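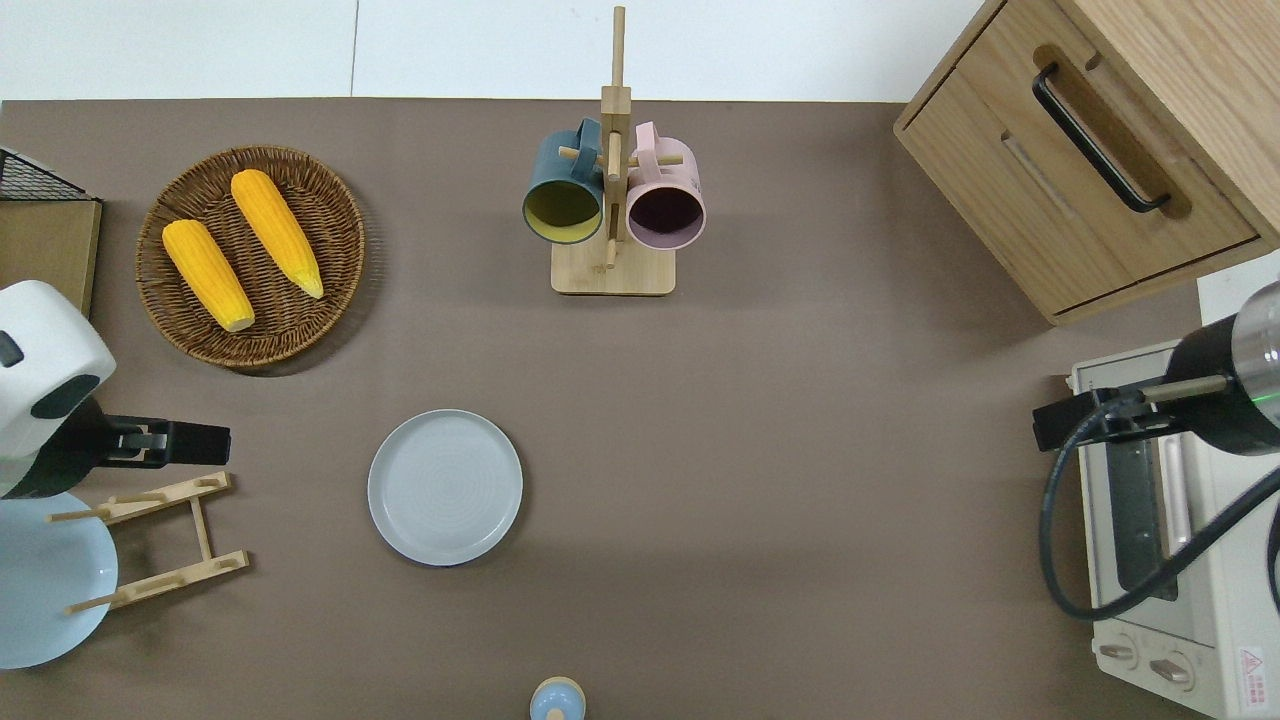
Corn in the basket, mugs on the tree, one plate still looking for a home.

Small kitchen, no drainer space: how do you all store plates and mugs?

Posted by cornbread_lou
Monday, May 7, 2018

Hi everybody! Long-time reader, and I finally have something to ask. We moved into a place with a kitchen that has one decent stretch of counter and hardly any cupboards, and I am trying to decide what gets to live out in the open. Right now it's a wooden mug tree (I love it, I will not be talked out of it), a round wicker basket that gets whatever vegetables came home that week, and plates that wander from spot to spot because I can't settle on a place for them. My mother kept hers in a stack on a shelf and I don't have that shelf. My husband would like the whole counter cleared off, and my feeling is that a kitchen ought to look like somebody eats in it. So what do you do with the everyday plates? Flat in a stack, or standing up in a rack?

Reply from 2ndhelping
Standing up, every time. I bought a Komeo wooden rack in October and the difference was bigger than I expected for such a plain little thing. With a stack I was always lifting four plates to get at the one on the bottom, and now I just pull out whichever one I want. It's a drainer as well, so I wash, I stand them up, and as far as I'm concerned they are put away. Oh, and welcome! Nice to have another mug tree person on here.

Reply from Munther Obeidat
I'm going to disagree a little, kindly I hope. A wood rack is fine for plates that are already dry, but if you put them up dripping every night, the feet sit in the water and go dark. Mine did, and it was a good rack too, from Lotel. These days I dry with a towel first and then stand the plates up, and I oil the wood when it starts to look thirsty. As for the mug tree, keep it well back from the edge, please. I have swept a mug off mine with a sleeve more than once, and one of them was my wife's favorite, and I still hear about it at holidays.

Reply from cornbread_lou
Oh no, not the favorite mug! Thank you both. I've been trying the rack idea with a blue plate and a yellow one, and I have to say they look so cheerful standing there together that I may be sold already. I left a gray one lying flat because that's the one I keep reaching for. The basket went in between, and the corn is still in it waiting for supper.

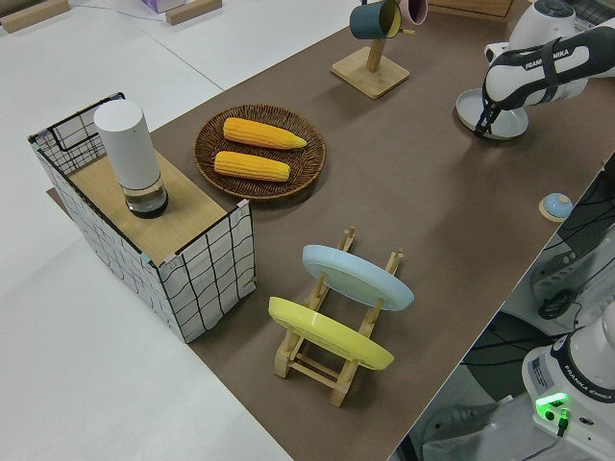 Reply from pantrymoth83
My one worry would be the corn, to tell you the truth. If those ears are already husked they won't stay sweet for long on the counter, basket or no basket. Mine go straight in the refrigerator, wrapped up, and we try to eat them the same day. Onions, garlic and winter squash are what a wicker basket is good for, because the air gets all the way around them. I had an Issa basket for years that held nothing but onions and it was the best thing in the kitchen.

Reply from 2ndhelping
Oh, let her have her corn out! It's supper, it isn't a museum piece. I set mine out in the afternoon so I don't forget I have it, which happens more than I'd like to admit (there was a bag of green beans last summer that I will not describe).

Reply from pantrymoth83
Ha, fair enough. For an afternoon, sure. I was thinking of people who leave it there till the weekend.

Reply from Munther Obeidat
Coming back to the counter itself, Lou, have you thought about which end is for what? I keep the food at one end by the stove and the dishes at the other, and it cut down on the shuffling a great deal. We did that after measuring everything and finding our rack was only 11 inches long, so it fit in a corner where I'd been piling up mail. My wife says it was her idea, and it probably was.

Reply from cornbread_lou
I like that very much. I got a bit carried away tonight and tried it with the toaster oven down at the left end, and left the blue and yellow plates in the rack well over on the other side. It feels roomier to me already, though my husband walked through and asked where the sandwiches were supposed to get made. He has a point, and I'm not telling him so. 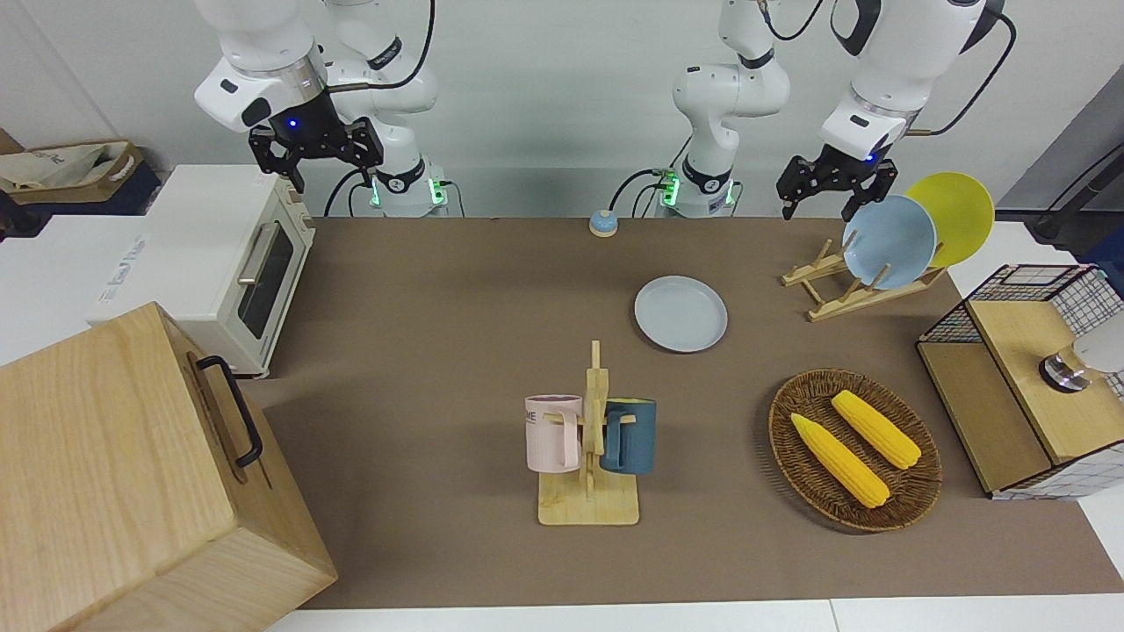

Reply from tidyish_in_ohio
Can I put dinner plates and little side plates in the same rack?

Reply from 2ndhelping
Sure you can, just put the big ones toward the back so the small ones don't get lost behind them. If the pegs are set wide, the little plates will lean, and I leave an empty slot between sizes so they don't knock together.

Reply from pantrymoth83
Vendateck makes one with two different peg spacings, if you can find it. Mine came from a yard sale with a peg missing, and I've been meaning to glue in a piece of dowel ever since.

Reply from cornbread_lou
Going to look for that one this weekend. And we ate the corn, pantrymoth, so you can rest easy!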